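About Us

Posted 24 Nov 2019
12 comments

Hi, and welcome to Haver! I run this little soccer school, and since the old About page was two lines and a phone number, I figured it was time to sit down and write a proper one.

I played defense through high school and college – badly at first, then pretty well, then badly again once my knee went. After that I coached whoever would have me. I spent six seasons with a boys' travel team in Kellitz, and every fall a few parents would ask if their daughters could come along to practice. They could, and they did, and after a while I had more girls on the sideline waiting for a turn than boys on the field. So I rented the back half of the McIntyre field on Tuesday evenings, bought a bag of balls and put up a flyer at the grocery store.

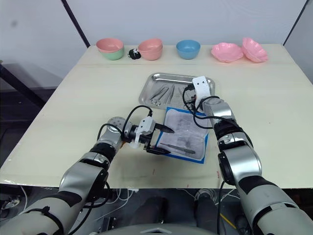

That first season we had one team and no goalkeeper (we took turns, me included, and I let in plenty). Now we have 430 players, from kindergarten up through seniors in high school, and we practice at McIntyre on weekdays and over at the Ulex indoor center when the weather turns. If you've ever tried to book indoor time in December you'll know why I get on the phone in August!

People ask what kind of club we are, and I think they mostly want to know if we're serious. Well, yes and no. Our older teams play in the regional league and they train hard, three evenings a week plus a game. The younger kids play small games with no standings and lots of water breaks. Everybody gets at least half of every game up to age twelve. I've had some loud talks in parking lots over that rule and it's staying.

We're also careful about how grown-ups behave here. Every coach goes through a background check before they meet a team, and again every other year. No coach gives a player a ride home alone, and no coach texts a player privately – messages go to the team group, with parents on it. Two adults at every session. We print all of this on a card, and your daughter gets one too, with a phone number on it for someone outside the club she can call. More than half of our coaches are women, a good many of them former players of ours, and I'm prouder of that than of anything in the trophy case.

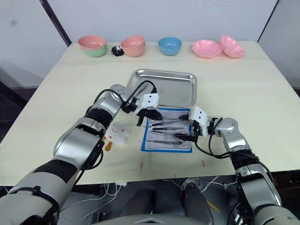

Money, then. A full season is $400, uniform included, and the short spring session is less. If that's a stretch, write to me and we'll work it out, no forms and no proof of anything. Some of the fee goes to the fields and some to referees, and a chunk goes to first aid, where I'm probably a bit of a fusspot. I like things set out so you can find them in a hurry, the way those four slim metal instruments are laid out on the blue-edged mat, and I make our coaches pack their kits with the same care. Ice packs on top, tape in the side pocket, please don't mix them up.

If you'd like to try us out, just come to any Tuesday session at McIntyre with shin guards and a water bottle. The first 3 visits are free and you don't need to sign up ahead. Park by the tennis courts, the front lot fills up early, and look for the orange cones.

Share this page
Shares: 600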